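Nolum Is Putting Out Its Lost Delta Tapes, and I Can't Wait

April 19, 2026

So the news came through late last week and I've been grinning ever since. Nolum, the little reissue label that gave us those wonderful jug band sets, is finally putting out the Atinga recordings. All two reels of them! If you've been reading me for a while you know I've been going on about these things for years, mostly to people who were trying to eat their dinner.

For anybody new, Atinga was a juke joint out past the levee road, the kind of place with a dirt lot and a piano missing most of its top octave. Somebody hauled a tape machine in there one night in February and let it run. The singers never got their names on the box, just the songs, and half of those are spelled wrong. A dub of a dub has been going around among collectors for ages, and my copy sounds like it was made inside a washing machine. I love it anyway.

The new set is called Previs, after the slow blues that closes the second reel, and it comes as a double LP with a booklet. There will be 2,000 copies in the first pressing. Of those, 900 are already spoken for by people on the label's mailing list (yes, I'm one of them, and yes, I set an alarm). The rest go to shops and the label's own site. A download comes along a bit later, with the same track list and no bonus cuts.

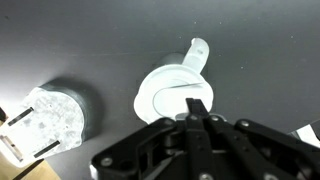
A white plug-shaped piece on a dark gray tabletop.

I got to hear four of the transfers on Friday and, boy, what a difference. On my old dub the guitar on the opening number is a kind of buzz with a rhythm to it. Now you can hear the slide touch the neck, and there's a woman in the back of the room laughing at something between verses. The piano turns up on the third song, and it's every bit as out of tune as I'd hoped. The label left the talking in too - a long argument over who owes who for a bottle - and I'd have been mad if they'd cut it.

The transfers were done at Barkier, a mastering room that mostly handles gospel and old radio discs. They kept the hiss. I know some folks will grumble about that, but I've heard what happens when you scrub a tape this old, and the voices come out like they're singing through a pillow. Leave it be, I say.

My one gripe is the booklet. It runs long on the gear and short on the town, and I would've traded every page about tape speed for a few more memories from people who grew up on that road. There's one good piece on fish fries and Saturday hauling work that I wish went on three times as long.

Shop copies should turn up in a few weeks. Mine, going by the confirmation email, is number 422. If you're ordering from the label, the shipping is kinder if you go in with a friend, and they'll pack both sets in one carton if you ask in the notes box. I'll write up the whole thing once I've lived with it for a while, side four especially.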